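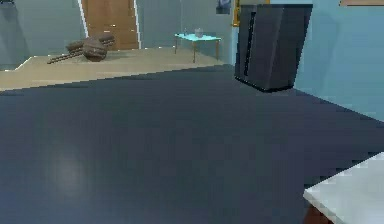

Color at Home, Handout 5: Cool Colors and Warm Neighbors
Pilar Cisternas, Lultholm Evening Classes

Welcome back, everyone, and thank you for all the lovely paint chips you brought in (I have almost 100 of them on my kitchen counter now!). Tonight we stay with the blues and greens, and with the question so many of you asked in November: why does a blue that looked so cheerful in the store turn gloomy once it's on the wall?

Mostly it comes down to light and to whatever sits beside it. A north window pulls a blue toward gray, and a warm bulb nudges it a little toward green. Please try your sample at breakfast and again after supper before you buy a whole can.
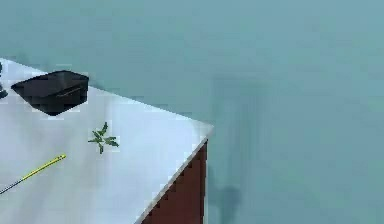
White tabletop against a teal floor.

Pale colors pick up a little of everything around them, so a "plain white" is hardly ever plain. Hold a sheet of printer paper next to yours and you'll see which way it leans.

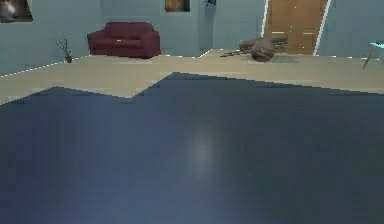 Dark slate blue with a soft, pale highlight.

Shine matters too, and I do go on about it, but a glossy dark color and a flat one from the same recipe can look like cousins at best.

For next time: paint 6 cards in one blue, adding a bit more white to each, and bring them along with your notes.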